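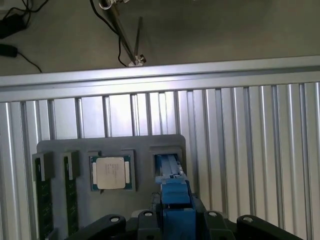

## Capítulo 7. Drenaje y preparación del suelo

Antes de elegir una sola planta conviene saber cómo se comporta el agua en el terreno. Un suelo arcilloso la retiene durante días; uno arenoso la deja pasar enseguida y se lleva con ella parte de los nutrientes. En el semillero el problema se reduce de escala: cada planta tiene su hueco, igual que los módulos de memoria colocados en vertical y en paralelo en una bandeja gris, y el agua sobrante debe salir por la base de cada alvéolo. En el jardín no existe esa separación, y lo que se encharca en un punto afecta a las raíces vecinas.

La prueba de infiltración se hace con un hoyo de 50 cm de profundidad. Se llena de agua, se deja vaciar y se vuelve a llenar. Si pasadas cuatro horas queda agua en el fondo, el drenaje es deficiente y habrá que corregirlo antes de plantar.

En este capítulo se estudian la textura del suelo, las enmiendas orgánicas y el trazado de zanjas. El caso práctico es el jardín de Idalina Valente, una parcela de 600 m² en ligera pendiente, plantada en noviembre.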